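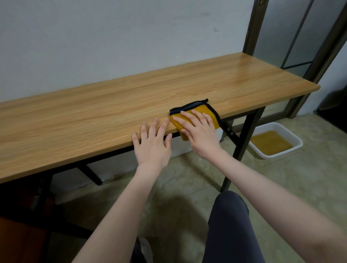
Planning around a cloth: Mirjam Schwaiger on wiping tables in software

Mirjam Schwaiger writes the planner that decides where a cloth goes next. She has worked on Pallov, the household cleaning software at Nemari, for three years, and most of that has gone into flat surfaces. We spoke in February, over a bad line, while a test run was going in the next room.

"People assume the middle of the table is the problem," she said. "The middle is a rectangle. You cover it in strips and you're done. I spend my days on the front edge."

Along the edge, a cloth stops behaving like a pad. Part of it hangs over and folds down, and the hand only presses on what's left. The first version of Pallov treated the cloth as a fixed shape glued under the palm, so its coverage map showed clean strips where nothing had touched the wood.

"We were marking cells as wiped that had never had any pressure on them," Schwaiger said. "The map looked great. Then Kelechi put a force threshold on it and half the border went red."

Kelechi Etim looks after perception. His part of the system labels the cloth, the hand and the table edge, then passes along a guess at which bit of cloth is in contact. Wood grain gave him trouble for a long time. A streaky honey-coloured top and a mustard cloth are close enough in colour that the old segmenter bled one into the other under warm light. A dark binding on the cloth helps, and he now trains on cloths with and without one.

"I don't want it to depend on the binding," Etim said. "If somebody brings a plain cloth, it should still work."

The team learns its strokes from people. Schwaiger said the second hand was the part she had left out for too long. A person wiping a light folding table will often hold the edge with the other hand, and the early planner threw that arm away as noise.

"I had one line that dropped the left arm if it wasn't holding a tool. That was my line, I wrote it. So we had a policy that pushed on a folding table with nothing bracing it, and the table walked."

The arm is now kept and given its own label, "support". The planner chooses a support point before it chooses a stroke, and it lowers the pressing force if it can't find one. In a batch of 1,000 simulated wipes, the number that shifted the table by more than 20 millimetres fell from 21 to 9. She would like to see it at zero, but the simulator's floor friction is a guess and she doesn't put much weight on the last few.

Rinsing is still handled by a timer. Etim has tried to judge the water in a basin by colour and use that to decide when to ask for a change. Murky water is easy to spot. The in-between stage isn't, and a patterned tile floor next to a white basin throws off the colour correction.

For now the two of them are rewriting the replay tool, Trarkeck, so that a stroke can be scrubbed back and forth with the force trace underneath. At the moment the trace opens in a separate window and drifts out of sync after a minute or so.

"It's boring work," Schwaiger said. "I should have done it before the planner."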